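Besanix Workbench: Blocks and Basket

Gallery page, posted in November

The blocks and basket task is the first one we set up on the Besanix bench, and it is still the one new operators start with. A person drives the arm by remote control, picks up a block, and moves it into or out of a woven basket. Each run is recorded from start to finish, with the camera views and the arm's joint positions saved together. The recordings are then used to train a control program we call Veloso, which tries to do the same task without anyone at the controls.

There is no script for the arm. The operator holds a hand controller and moves it through the air, and the arm follows. A trigger under the index finger opens and closes the gripper. Most people need an afternoon before their movements look smooth. The usual trouble at first is depth. Operators stop too high above the block, close on nothing, and have to go back down. Those runs are kept if the block is picked up in the end, and they are marked so that we can sort them out later.

We have 352 recorded runs of this task so far. A good run takes some 34 seconds. Anything that goes much longer is looked at again before it goes into the training set.

The pictures on this page come from the wrist camera and from a fixed camera next to the table. Veloso is given both views. The wrist camera is the better one for lining up the fingers, and the fixed camera is the better one for judging how high the arm is over the rim.

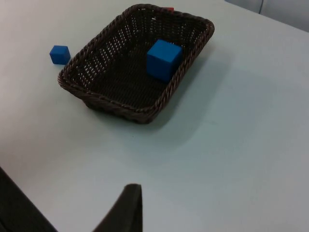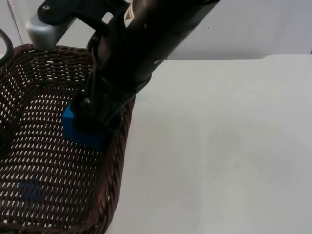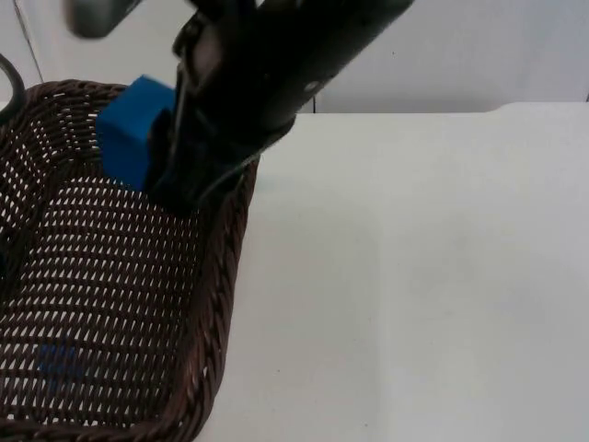 Blocks and basket task. First picture: wrist camera, with one blue cube in the basket and a smaller one on the table beside it. Second picture: fixed camera, gripper over a blue block near the right wall of the basket. Third picture: fixed camera, blue cube held in the gripper above the basket floor.

Notes on the task

The basket makes this harder than it sounds. A block near the wall leaves little room for a finger on that side, and the operator has to decide whether to turn the wrist or push the block toward the middle first. Both ways are allowed. We ask each operator to pick one and stay with it for a whole session, so that the recordings from that session agree with each other.

The open weave is also a problem for the cameras. Light from the tabletop comes through the gaps and makes a pattern of small bright spots. An early version of Veloso was trained on runs over a plain tray, and it did badly when the tray was swapped for a basket. Adding 200 runs with the basket fixed most of that. It still slows down over the far corners.

Operators are asked to do the following:

Start with the arm raised and the gripper open.
Come straight down for the last few inches.
Close fully before lifting.
Lift clear of the rim before moving sideways.
Let go low, without dropping the block.
Return to the start position and end the recording.

If the basket slides, stop the run and put it back on its marks. Do not try to straighten it with the arm. If a block ends up under the rim or off the table, stop the run and mark it as failed.

Equipment and files

The remote control software is Riltasance, version 4. It handles the hand controller, the speed limits, and the recording. Older recordings made with version 3 can be opened but have to be converted before training, and the gripper values in them use a different scale.

Recordings from this task are stored in the Besanix shared folder under "basket." Failed runs are in a separate folder with the same layout. Please leave a short note with any run you move from one to the other.

More galleries: Drawer task | Cup and rack task | Mirnonov bench setup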